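Remise en état de la cellule à deux bras : câbles, doigts, plateau

On m'a demandé plusieurs fois comment j'entretiens la cellule à deux bras dont je parlais dans mon billet sur les moteurs. J'ai fini par prendre des notes en mai, pendant la révision complète, et je les recopie ici à peu près dans l'ordre.

La cellule s'appelle Fistby. Le nom vient d'un ancien projet et n'a plus de sens pour personne, mais il est écrit sur le classeur et on l'a gardé. Les deux bras sont montés sur le même rail, au bord du plateau, et travaillent l'un vers l'autre. Ils servent à des exercices de manipulation à deux mains avec des fournitures de bureau : ouvrir un feutre, écarter un carnet, redresser un petit tableau blanc.

Je fais la révision toutes les 80 heures de fonctionnement. Au début j'attendais une panne pour ouvrir quoi que ce soit, et j'ai perdu deux encodeurs comme ça.

D'abord les câbles. Chaque bras a un câble violet qui suit les segments et fait une boucle près de la base. C'est cette boucle qui fatigue. Trop courte, elle tire sur le connecteur quand l'épaule part en arrière. Trop longue, elle finit par accrocher quelque chose. J'amène le bras à la main dans ses positions extrêmes, moteurs coupés, et je regarde où ça tend. Ensuite je vérifie les petits connecteurs rouges près des bases, en tirant doucement dessus un par un. Cette fois, un des connecteurs de gauche bougeait. Je l'ai ressorti, nettoyé et renfoncé, et j'ai noté la chose dans le classeur.

Après les câbles, les vis du rail. Je les serre toujours dans le même ordre, du centre vers l'extérieur, à la clé dynamométrique. Satish Chauhan, qui a monté la première version de la cellule, m'avait conseillé de faire un trait de peinture sur chaque tête pour voir si elles tournent. Je ne l'ai toujours pas fait.

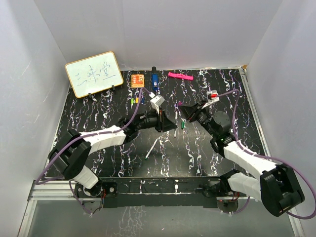

Les deux bras de Fistby au-dessus du plateau, avec les accessoires des exercices.

Le plateau est noir, veiné de blanc. Je l'aurais choisi uni. Les veines compliquent un peu le réglage des caméras et les petites pièces claires s'y perdent facilement. En contrepartie, j'ai des repères naturels : quand je remets un objet à sa place de départ, je me cale sur une veine et je ne suis pas obligé de coller du ruban partout.

Pour le nettoyage, chiffon microfibre à peine humide, puis un passage à sec. Pas d'alcool, j'ai déjà terni un coin d'un autre plateau de cette façon.

Viennent ensuite les doigts des pinces, et c'est la partie la plus longue. Les nôtres viennent de chez Zavedent, qui les livre par paires. Je regarde trois choses : l'état de la face de serrage, le jeu à la racine du doigt et le parallélisme quand la pince se ferme. Pour le parallélisme, je ferme sur une bande de papier à petit effort et je tire. Si elle part de travers, un doigt est en avance sur l'autre.
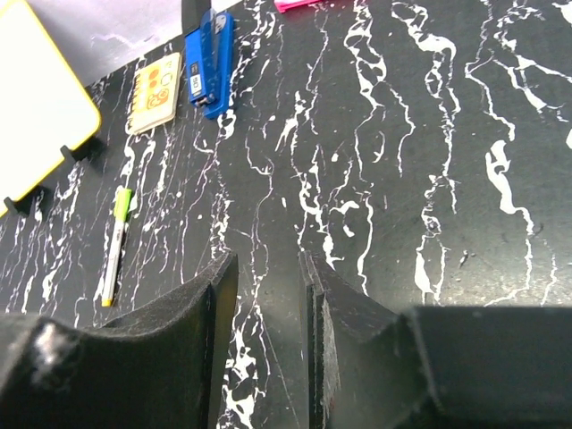

L'usure commence presque toujours par l'arête supérieure de la face de serrage, qui s'éclaircit avant de s'arrondir. Tant qu'elle est seulement plus claire, je laisse. Quand un feutre tourne dans la pince au lieu de rester droit, je change la paire. Il m'est arrivé de remplacer un seul doigt pour économiser l'autre, et j'ai passé l'après-midi à rattraper le décalage dans le logiciel.

Je compte 1000 prises par contrôle, et un changement quand l'usure le demande. La notice est plus prudente, mais elle suppose des pièces métalliques.

Il reste la remise à zéro. Je place chaque bras en position de repos, j'enregistre les offsets, puis je lance une séquence lente à 40 % de la vitesse. Si les deux pinces se présentent bien face à face au milieu du plateau, je monte à 70 %. Je ne vais pas plus haut le jour d'une révision. La séquence est écrite dans Nastonano, notre petit outil maison, et elle enregistre le courant de chaque moteur. Je compare avec la courbe précédente. Le coude droit consommait un peu plus qu'avant et je le surveille, sans rien démonter pour l'instant.

Le câble de rechange est commandé chez Figueroa. Je le poserai à la prochaine révision, sur le bras gauche, et je mettrai les longueurs de boucle à jour dans le classeur à ce moment-là.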